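走进Flemel墙纸厂的开放日:一卷花纸是怎么印出来的

发布于2022年6月30日

去之前我以为看一小时就够了,结果从上午开门一直待到下午清场,出来的时候两只袖口都是颜料,高兴得不得了!

先说怎么去。Flemel的厂房在河对岸的老工业区,公交终点站下来还要走一段沿河的土路,路两边全是接骨木,正开花。门口没有大牌子,只有一块搪瓷门牌,我来回走了两趟才敢推门。签到以后每人领一条围裙和一张印着参观路线的卡片,卡片背面就是他们自家的纸样,我那张是石榴纹,舍不得折,一路捏在手里。

带我们这一组的是Fanni Csonka,在调色间干了很多年,说话快,走路更快。她第一句话就是让大家闻:调色间有股淡淡的粉笔味,混着一点胶的甜味。墙上挂满了旧色卡,每张都有编号,我凑近看到一张3006号,是那种介于鸭蛋青和灰之间的颜色,边上用铅笔写着“再冷一点”。我问她现在还按这张配吗,她说配,但每一批纸的吸水不一样,最后还得靠眼睛。她当场舀了三勺颜料兑给我们看,湿的时候深得吓人,刮在纸上用热风一吹,颜色就退到色卡那个位置上去了,围着的人都“哇”了一声。

接着是滚筒库,我整天最喜欢的地方。架子一直顶到天花板,上面躺着约3000根印花滚筒,老的是梨木,嵌着铜条和毛毡,花瓣的轮廓用铜,花瓣的实心部分用毛毡,所以印出来边是利的,中间是软的。一个五色的图案就要五根滚筒,缺一根这个花样就废了。Fanni抽出一根给我们摸,铜条已经磨得发圆,她说这种只能印小批量,修一次要送出去好几个月。我摸完忍不住又摸了一遍。

车间里正在印的是一款叫Lockwood的蔓藤花纹。机器是老式的大鼓,纸绕着鼓走一圈,每经过一根滚筒就多一种颜色,先是底下的浅绿,再是枝条,最后是一点点砖红的果子。声音很大,讲解基本靠喊,可是看着图案一层一层长齐,真的会忘了时间。印好的纸挂在天花板下的长杆上往前走,一弯一弯的,像晾面条。

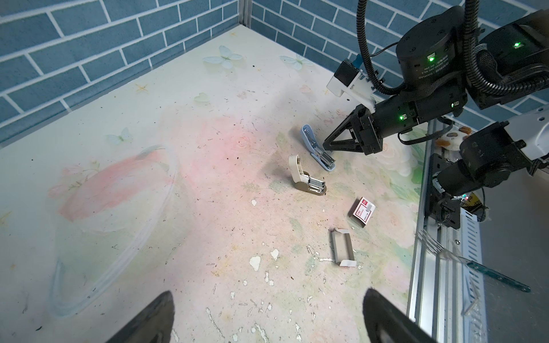 说到花样,我一直觉得小碎花和淡彩是奶奶辈的东西,在样本室坐了半个钟头以后完全改了主意。样本室在二楼,窗户朝北,长桌上摊着厚厚的样本册,可以随便翻。有一本全是厨房和浴室用的,仿瓷砖的、格子的、小船的,每页下面都贴着当年的订货单,字迹漂亮极了。隔壁一位阿姨翻到一款黄底的小雏菊,说她小时候家里走廊就是这个,然后拉着女儿讲了很久那条走廊通向哪里、哪一块被猫抓破过。我在旁边听得津津有味,自己那本都忘了翻。

午饭在院子里解决,有土豆汤和夹酸黄瓜的黑面包。汤要趁早去盛,我排到的时候只剩锅底了,面包倒是管够。同桌的两位是专程来找补货的,他们家老房子的餐厅用的是Stastell,一款早就停印的羽毛纹,楼上漏水毁了一面墙。上午问下来,滚筒居然还齐,只是最少要开600米才肯上机,两个人正在算能不能找几户邻居一起分。我很想加入,可惜我租的房子不让贴墙纸。

下午是动手环节,分两个桌。一桌教贴,用的是旧的Vokix裁纸尺,铜边,沉得很,压住纸不会跑;师傅教我们先吊垂线再对花,刷胶要从中间往两边赶,纸折起来“醒”几分钟再上墙。我贴的那幅在接缝处错开了半片叶子,师傅看了一眼说“远看没事”,我决定相信他。另一桌是木版手印,每人一张小纸、一块刻好的版,蘸色、对准角上的小针眼、用拳头捶下去。第一下我捶轻了,花心是空的,第二下又太重,颜色挤出来糊了一圈,第三下终于像样了!袖子也是在这时候脏的。

商店在出口旁边,零头纸论斤卖,包书皮、糊抽屉都合适。我挑了一卷Lockwood的试印纸,红果子印偏了一点,反而更喜欢。收银的小伙子用牛皮纸给我包好,还多塞了一截石榴纹的边条。

想去的朋友注意几件事:车间地面有台阶,不好推婴儿车;调色间和样本室可以拍照,滚筒库不让用闪光灯;手印桌要在签到时就登记,午后才想起来就没有位置了。下一次开放日在九月,他们说到时候会开一台平时不动的小型压纹机,我已经把名字留在登记本上了。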